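Progress report to Grellmont, second period
Project: Hudus, household chores with two-arm machines
Prepared by: Alcides Peixoto
Date: 2020-03-16

Dear colleagues of the programme office,

This report covers the second period of the project. You asked us in your last letter to write less about the software and more about the question itself, if a machine can do the small work of a kitchen or not yet. I try to follow this.

1. What we did

The work of this period was the task which we call "wet counter". A person dries and arranges the area beside the sink, with ordinary cloths, and we study how the hands do it before we ask the same from the arms. Our library has now 3,896 short segments of such work, of which 113 were checked by hand by Everaldo Guimarães. The checking is slow and I do not want to make it faster at the cost of quality.
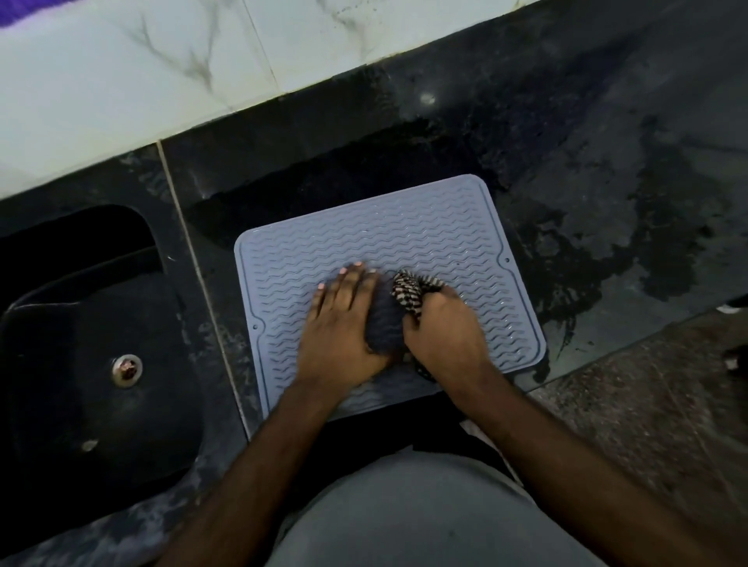 Figure 1. Work with two cloths on a ridged silicone drying mat, beside the sink.

In the first plan we treated the mat as a flat surface. This was a mistake from our side. The mat has raised waves and the water stays between them, so a cloth that slides over the top leaves much of it behind. A person presses, feels that it is not enough, and presses again in another direction. Our controller has only one value for the pressure during the whole stroke. Everaldo is now changing this, and the new version should be ready for the trials in June.

The second difficulty is the cloth. It has no fixed shape, and each time it is put down it lies in a different way. People solve this without thinking, with the fingertips of both hands.

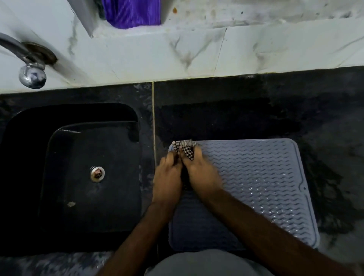 For the arms, taking up the edge of a thin fabric is still the hardest step of all the task. With the soft fingers delivered by Trenditix the arm can pick up a thick towel in most attempts, but a thin cloth is often pinched together with the thing under it. When this happens the arm pulls the mat also, and the trial must be stopped. We tried a slower approach and a lower angle. The lower angle helped, the slower approach did not.

2. Results against the plan

Of the 5 milestones agreed for this period, 3 are complete: the library, the test counter and the comparison of grippers. The milestone for cloth pick-up is late. The milestone for corners is started, but I can not yet report a result that I trust.

Corners were not in the original proposal. We added them after the visit to Levchenko, where the kitchen staff told us that a mat which is wiped only in the middle has to be done again. The person uses one hand to hold and the other to wipe, and the holding hand is doing as much work as the other.

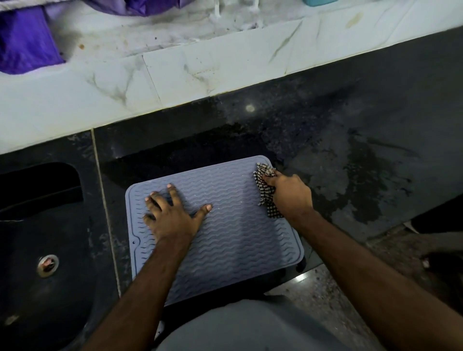
Figure 2. One hand flat on the mat, the other with the checkered cloth at the upper right corner.

For the machine this means two arms with different jobs at the same moment. At present our arms work in turn. If only one touches the mat, the mat turns on the stone.

3. Answer to your question

You asked if the chore can be done by a machine today. For a flat, dry and empty counter, yes, and it is not very interesting. For a wet counter with a mat and a sink near to it, no. I think we can show a complete cycle on our test counter before the end of the project, but with a person near to stop it - I would not promise more than this.

4. Next period

We will finish the pressure control, repeat the cloth pick-up with a thinner finger pad, and begin the work with both arms together. We ask for your agreement to move the unused travel money to finger pads, which wear out faster than we planned. The detailed table of costs is sent separately.

With best regards,
Alcides Peixoto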